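Abstract | Introduction | Related Work | Method | Results | References | Download PDF

3.2 Collecting demonstrations by hand

We compared two ways of showing a task to the arm. In the first, an operator drives the arm remotely with a pair of Tollov controllers and watches the workspace directly. In the second, the operator leaves the arm out of it and does the task with a hand-held gripper that carries its own camera. The fingers of the hand-held unit have the same shape and travel as those on the arm, so a recorded opening width can be replayed without rescaling.

The tasks were the same under both conditions: folding a cloth once along its long side, and moving a folded cloth from a table to a shelf. Each of the 8 operators recorded both tasks under both conditions, with the order swapped for half of them. Before recording, an operator was given five practice attempts, which were not kept. Attempts in which the cloth was dropped were kept and labeled as failures, and we return to them in Section 4.3.

Remote sessions were run at the Prusano bench, where the arm is bolted down and the lighting is fixed. Hand-held sessions do not need the bench, and we moved them into the open workshop to get more variety in the background. People went on with their own work during these sessions. We did not ask them to stay out of view, and we did not remove recordings in which they walked past. A policy trained only on bench data tends to rely on the plain background, and the open room was meant to weaken that habit.

The pose of the gripper is estimated from the camera image together with the inertial readings, using the Clurum tracking package with its default settings. Tracking needs enough fixed structure in view. Railings, shelving and ceiling lights all serve well for this, while a blank white wall at close range does not. When tracking was lost for longer than 2 seconds, the attempt was discarded and recorded again. Shorter gaps were filled by interpolation.

Figure 2 gives a view recorded with the hand-held unit, with purple fabric resting on the gripper and the workshop behind it. The lower half of such an image is taken up by the gripper body, which we mask before pose estimation but leave in place for policy training.

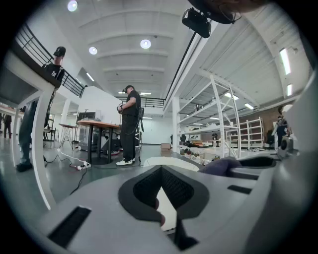 Figure 2. View from the camera on the hand-held gripper in the open workshop. Tables, shelving and several people are in the background.

3.3 Data preparation

Recordings from both conditions were cut to begin at the first movement of the gripper and to end when it was released. Images were reduced in size and matched to the nearest pose sample. We kept the left and right finger positions as a single width value. Gripper speed in the hand-held recordings was often above the limit of the arm, so these were slowed by a constant factor before training. The sorting of attempts into successes and failures follows the Kumarasinghe protocol, applied by two of the authors working separately.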